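Freitag, 25. November 2022

Wieder den ganzen Tag in der Simulation. Die Wohnung läuft jetzt in der neuen Version von Zevomik, die Ladezeit ist kürzer geworden, dafür musste ich am Vormittag zwei Kollisionsnetze neu erzeugen. Danach endlich an das eigentliche Problem: Der Planer schickt die Basis zu dicht an die Wände, und sobald die Kamera nur noch Wand sieht, verliert die Lokalisierung den Halt. Nouhaila hatte das am Mittwoch schon im Ticket stehen. Ich hatte es auf die Kostenkarte geschoben und wollte mir das Wochenende nicht damit verderben, also heute.

Zuerst die Bilder der Kopfkamera durchgesehen, die der Logger neben den Tiefendaten ablegt. Ich nehme vier davon hier mit auf, damit ich beim nächsten Mal nicht wieder suchen muss.

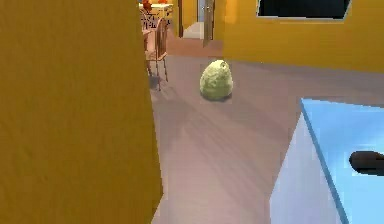

Die visuelle Odometrie braucht Ecken, die über mehrere Bilder verfolgt werden können, und verteilt sollten sie auch sein. Unser Detektor nimmt sich pro Rasterzelle die stärksten Antworten. Wo eine Zelle nichts hergibt, bleibt sie leer, und die Schätzung stützt sich auf den Rest. Mit dem Stuhl hinten links, der offenen Tür und der hellblauen Kante unten rechts ist genug da, obwohl die gelbe Wand das ganze linke Drittel belegt. Das grüne eiförmige Ding steht frei auf dem Boden und taugt als Ziel für die Objekterkennung. Für die Odometrie habe ich es aus der Maske genommen, bewegliche Gegenstände sollen dort nicht mitzählen. Die Schwelle bleibt vorerst bei 126 Punkten.

Dann die Kostenkarte. Der Inflationsradius war in der gemeinsamen Konfiguration richtig, wurde aber vom lokalen Planer überschrieben. In der Datei von Arriaga steht noch der alte Wert, den wir im August für die schmale Plattform gesetzt hatten. Ich habe ihn gelöscht und lasse den lokalen Planer jetzt den globalen Wert erben. Rocío meinte am Telefon, sie hätte das gern als Test, der beim Laden abbricht, wenn ein Parameter doppelt vorkommt. Machen wir nächste Woche. Sie will außerdem die Startposen aus einer Liste ziehen statt aus dem Zufallsgenerator, damit ihre Läufe und meine vergleichbar bleiben. Da bin ich dafür.

Mittags Linsensuppe am Schreibtisch, nebenher den Build auf dem zweiten Rechner angestoßen. Der ist nach dem Umzug auf die neue Platte wieder schneller als meiner.

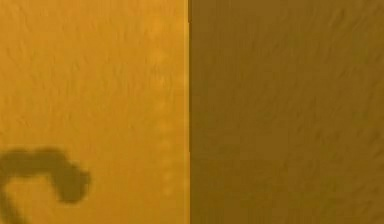 Kopfkamera, zwei Flächen mit senkrechter Kante, links unten ein Schatten.

Mit solchen Ansichten kann der Tracker wenig anfangen. Entlang einer geraden Kante rutschen die Punkte, quer dazu sitzen sie fest, das klassische Aperturproblem. Die Kovarianz müsste in der einen Richtung deutlich aufgehen. Tut sie bei uns nicht, der Filter bekommt eine feste Messunsicherheit aus der Konfiguration und glaubt dann jeder Messung gleich stark. Ich habe angefangen, die Unsicherheit aus der Hesse-Matrix der Anpassung zu übernehmen. Die Umstellung ist klein, die Einheiten haben mich trotzdem eine Stunde gekostet, weil die Matrix in Pixeln vorliegt und der Filter Meter erwartet.

Erkine (das Auswertungsskript, nicht der Server) liest jetzt auch die neuen Felder ein. Bei 4.000 Bildern dauert ein Durchlauf 3 Minuten, das ist in Ordnung. In 223 Bildern lag die Zahl der verfolgten Punkte unter der Schwelle. Für jeden dieser Fälle schreibt das Skript Zeitstempel, letzte gültige Pose und Solldrehrate in eine Zeile. Sortiert man nach der Drehrate, liegen die meisten Ausfälle oben in der Liste. Der Wandabstand ist also nur der eine Teil der Sache, 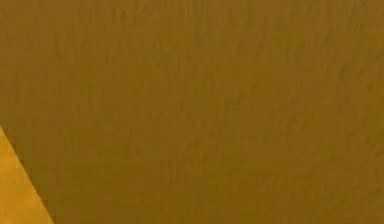

der andere ist das Drehen auf der Stelle. Der Planer hat dafür keine Kosten, für ihn ist eine Drehung dicht an der Wand genauso billig wie mitten im Raum. Ich habe einen Term ergänzt, der die Drehrate mit dem Kehrwert des freien Abstands in Blickrichtung gewichtet. Den Abstand nehme ich aus der Tiefenkarte, Median über das mittlere Feld. Beim ersten Versuch war das Gewicht zu hoch und der Planer fand aus dem Flur gar keinen Weg mehr, er blieb stehen und meldete alle paar Sekunden einen leeren Pfad. Mit einem Viertel davon fährt er erst ein Stück zurück und dreht dann. Das sieht vernünftig aus, ist aber nur auf einer Karte ausprobiert.

Am Nachmittag kurz mit Nouhaila gesprochen. Sie würde den Term lieber in eine eigene Kritikfunktion auslagern, damit man ihn für Zalano abschalten kann. Dort sitzt die Kamera höher und der Lidar übernimmt ohnehin das meiste. Einverstanden, habe es aber heute nicht mehr geschafft. Der Zweig ist hochgeladen, ohne Review.
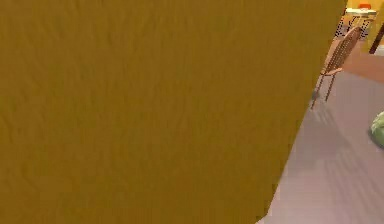
Reicht es, bei schlechter Sicht einfach auf die Radodometrie umzuschalten?
Für kurze Strecken schon, solange der Schlupf klein bleibt und der Filter beim Zurückschalten keinen Sprung macht. Beim Drehen läuft der Winkel am schnellsten weg, deshalb soll die Umschaltung eine Höchstdauer bekommen und danach anhalten lassen.

Die Frage steht seit Wochen in unserer Liste, die Antwort habe ich jetzt so dazugeschrieben. Die Höchstdauer fehlt noch, die muss Rocío aus ihren Läufen ableiten.

Offen für Montag: Kritikfunktion auslagern, Test für doppelte Parameter, Startposen als Liste, Einheiten der Kovarianz noch einmal von jemand anderem prüfen lassen. Über Nacht läuft der lange Durchgang mit dem neuen Gewicht. Protokollstufe habe ich heruntergesetzt, beim letzten Mal war die Platte voll.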